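The Short List

The festival gave us the basement of the Dimitz, where the seats have springs, and a box of pens that said Pettigrew Savings on the side. There were 28 films left by then. Upstairs they had started with 200, and 200 the year before, and I have never believed either figure. A number that round comes from a press office.

I was a screener. It means you watch the film before anyone who matters does, and then you write one sentence. The sentence goes in the program. People pick a film on a Friday night because of that sentence, and the director's mother cuts it out and puts it on the fridge.

"A tender look at loss," said the man next to me, writing it down. The lights had not gone all the way off yet. The title had just come up.

"How do you know?" I asked.

"It's called Roster. It's black and white."

It was a film about a bus depot. A woman comes in before dawn and writes names on a board. She writes them, a man comes and rubs one out, she writes it again. Eighteen minutes of that. I kept waiting for the loss. Near the end she eats a pear at the window and I thought, all right, maybe, but then the credits rolled and I saw they had thanked the pear farm.

"Tender," the man said, and underlined it.

I wrote: A woman makes a list. The coordinator came down at lunch and told me it wasn't inviting.

"It's what happens," I said.

"Nobody buys a ticket for what happens."

She had her own version ready on a card. A quiet woman discovers the power of names. I asked her where in the film the woman discovered anything. She said it was in the director's statement. I asked whether the audience would be handed the director's statement, and she looked at the clock over the door, which has been wrong since April.

We had sandwiches. There was a vote for the program cover, one sticker each. I looked at them for a good while with my sticker on my thumb.
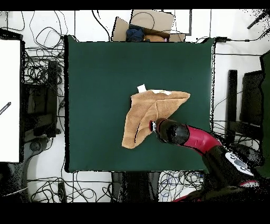
The brown towel on its green mat, black cables across the white floor.

My sticker went on the one of a boat. I don't like boats. I had seen the boat film, though, and there was in fact a boat in it, and that seemed to me a fair deal all around.

After lunch we had Seller. The sentence had come in with the film, which they're not supposed to do. A salesman with nothing left to sell must finally face himself. I read it and folded my arms.

He had plenty left to sell. He had a garage full of vacuum parts. He drove from house to house in the rain and people were decent to him, mostly, and bought a belt or a brush. At one door a boy asked him if he knew any magic and he said no. At the next house he sat in the car for a time before getting out. He faced the windshield. I would not go further than that.

But I noticed I had leaned forward. My arms had come undone at some point and my coffee was on the floor by my foot. When he went back to the boy's house, because he had left his hat, I knew exactly what was going to happen, he was going to do a trick, they always do the trick. I was already annoyed.

He took his hat and said thank you and left.

The lights came up. The man beside me had his pen over the paper and had not written anything.

"A tender look at," he said.

"At what?"

He thought about it. Upstairs the popcorn machine was going, for no crowd I knew of. The coordinator put her head around the door and said she needed 4 more by five o'clock, and were we done with this one?

I said I wanted to see it again. She said that wasn't how it worked. I said I didn't trust it, and I would like to find out what it was doing before I told people to come out on a wet night and pay for it. She asked me for a sentence.

I looked at the paper for long enough that she came in and sat down on the arm of a seat.

"He forgets his hat," I said.

She wrote it on a card, read it over, and went up the stairs with it without saying whether she would keep it.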